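Workshop > Projects > Takska grippers > Gallery

Takska is our pair of hand-held grippers, built in a shared workshop by Karlijn De Haan and me. We started in August with 200 printed parts, and 6 of them were good.

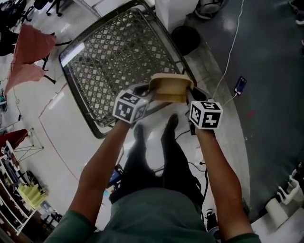
Small cardboard box held between both grippers, over the shopping basket.

The marker cubes sit on top of the fingers. Next we want to make the fingers softer, so that thin cardboard does not bend.

Last updated: August
Contact: Abdelghani Berrada | Back to top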